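Asunto: Re: [perros-y-gatos] Chip ilegible después de la mudanza
Lista: perros-y-gatos, mensajes sobre convivencia y cuidados

Hola a todos:

Contesto al mensaje de ayer, que cito entero porque el resumen diario lo ha partido por la mitad y hay gente preguntando de qué va.

> Buenas. Nos mudamos a Stidholm en abril con dos gatas. El sábado fui
> a la clínica a cambiar la dirección del registro y, de paso, pedí que
> les leyeran el chip. El de la mayor salió a la primera. El de la
> pequeña no aparece. Le pasaron el lector por el cuello, por los
> hombros y otra vez por el cuello, y nada. Me dicen que le ponga otro
> y listo. ¿Le ha pasado a alguien? ¿Puede un chip desaparecer? La gata
> vino de la protectora de Rotcombe y tengo la cartilla con el número
> pegado. No me hace ninguna gracia pagar dos veces por lo mismo, y a
> ella menos.

Desaparecer, lo que se dice desaparecer, es raro. Pasearse, mucho menos. Mi perro, que no ha demostrado iniciativa para nada más en toda su vida, tiene el suyo a la altura del codo izquierdo. Se lo pusieron entre los hombros y ha ido bajando con los años, supongo que buscando el comedero.
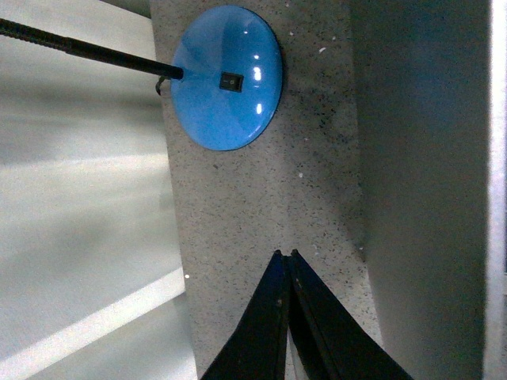 En mi caso tardaron cuatro visitas en dar con él. En las dos primeras me dijeron lo mismo que a ti, que no había chip y que pusieran otro. En la tercera se quedó el lector sin pilas. En la cuarta, una auxiliar con paciencia fue pasándolo despacio por los costados, el pecho y las patas, y pitó. El número era el de la cartilla. Me felicitaron como si hubiera parido yo.

Así que antes de pagar un segundo chip yo haría lo siguiente. Pide que la lean entera, por los dos lados y por debajo, con el lector casi pegado al pelo y sin prisas. Si lleva collar con hebilla metálica, se lo quitas. Y si en esa clínica solo tienen un aparato, prueba en otra con otro distinto, que los hay muy viejos y no todos leen de todo. En Corrigan tuvieron durante años uno que solo funcionaba los días impares.

Si aun así no sale, puede que esté averiado, y entonces sí toca poner otro. Lo importante en ese caso es el papeleo. Que en el registro consten los dos números, el antiguo y el nuevo, asociados a la misma gata. Si el viejo resucita el día menos pensado y alguien lo lee, que lleve a tu teléfono y no al de la protectora, que bastante tienen. He visto un perro en Gellirham con dos chips y dos dueños oficiales, ninguno de los cuales era el que lo llevaba de la correa. 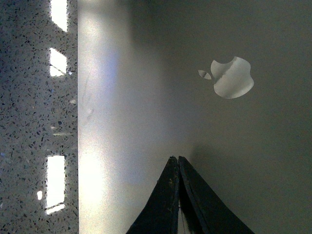 De la dirección no te olvides tampoco, aunque hayas ido justo a eso. En mi última mudanza salí de la clínica convencido de que estaba cambiada y lo que habían cambiado era la ficha de la clínica. El registro siguió nueve meses mandando las cartas al piso antiguo, número 292, donde el nuevo inquilino las iba guardando todas en un cajón por si yo volvía. Pide el justificante con la fecha y léelo antes de irte, incluido el código postal.

Una cosa más, porque el mes pasado salió en otro hilo y se quedó sin contestar: el chip no es un localizador. No te dice dónde está la gata. Solo sirve si alguien la recoge, la lleva a que la lean y el teléfono del registro es el tuyo. Para lo demás sigue valiendo el cartel en la panadería y el vecino que lo sabe todo.

Lo de pagar dos veces, pregúntalo en Rotcombe. Si el chip lo pusieron ellos y está averiado, a lo mejor se hacen cargo, o te mandan a su clínica, donde sale más barato. Lleva la cartilla con la pegatina original y no dejes que te la tapen con la nueva.

Y cuéntanos dónde estaba, si aparece. Mantengo que lo del codo es récord de la lista y me gustaría conservarlo.

Un saludo

--
Para darse de baja, envíe un mensaje vacío con la palabra BAJA en el asunto. Por favor, no responda a toda la lista con la palabra BAJA.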